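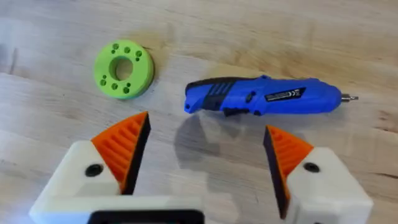
Ewurabena Frimpong wrote back after the first release that the parts list gave a hole count for the ring but never said which holes take a screw, and that anyone repeating the task would have to guess. The tables below were rewritten after that note.

Woscombe Bench Fastening Set

Data card and README, revision 11
Last edited 02/09/2022
Maintainer: Selorm Quaye

Summary

Woscombe is a set of recordings of small bench fastening work: placing a ring-shaped part on a table, seating screws in it, driving them with a cordless screwdriver, backing them out again and returning everything to its start position. The release holds 992 recordings. Of these, 973 passed review and are listed in the main index. The rest are kept in a separate folder with a note on why each was held back.

Parts and tools

Ring. Lime green, thick, flat-faced, with a large round central hole. Smaller holes are recessed into the top face in two clusters, one on each of two opposite arcs. They come in more than one size, and some are set close together as pairs. The print file is in parts/ring.

Screwdriver. Cordless, blue body, black ribbed grip, trigger on the underside below the grip, short silver bit. Keep the bit fitted between runs. Bit changes are not part of any task in this release.

Table. Light wood, pale, with soft grain lines. No mat or cloth is used. The surface was wiped down before each session and was not refinished during recording.

Screws. Two lengths, short and long, both from Brorov. Screws are kept in a tray until the task calls for them. They are not laid out at the start.

Hole use

Holes are classed by diameter in parts/holes.csv:
small: pilot holes, take the short screw
medium: through holes, take the long screw
large: clearance only, no screw

Where two holes sit close together, fill one of the pair and leave the other open. The file gives the preferred hole for each pair. Recordings made before revision 9 do not follow this rule and carry the tag pair_free in the index.

Start position

Ring flat on the table, top face up. Screwdriver on its side to the right of the ring, tip pointing right. Leave a clear gap between the two. The ring may be turned to any angle, and the angle is not recorded. If the ring rocks when pressed, check the underside for print residue and scrape it off before starting.

Tasks

seat: place a screw in the named hole by hand, upright, without driving it
drive: bring the screwdriver to the screw and run it down until the head meets the face
back_out: reverse the screw until it is free, then return it to the tray
reset: return the ring and screwdriver to the start position

A full sequence runs in the order given. Single tasks also appear alone. The field task_list in the index gives the tasks present in each recording, in order.

Review

Each recording was checked once by Selorm Quaye and once by Ewurabena Frimpong. A recording was held back for any of the following: stripped hole, dropped screw not recovered, ring cracked, wrong screw length. A slipped bit is not a reason to hold a recording back. Slips are tagged bit_slip.

Part wear

A printed hole loosens with repeated driving. The limit used here is 15 drive cycles per hole, after which the ring is retired and a new one printed. Cycle counts are logged by ring number in parts/wear.csv. Two rings from the Potholm sessions went over the limit before the log was introduced, and their counts are left blank.

Known problems

The print file has a slight taper in the pilot holes on one arc. Screws seated there tend to lean. Corrected in the file, but rings printed in June still have it.
Names in the index use both Sarpong and sarpong for the second bench. Match without regard to case.
Screw length is missing from the first session.

Changes in this revision

Hole classes added. Pair rule written out. Start position now names the direction of the screwdriver tip. Spelling of back_out made the same in all files.

Open items

Torque settings for the drive task have not been written up. Corrections to holes.csv should name the ring number and the hole, and go in the issues folder as plain text.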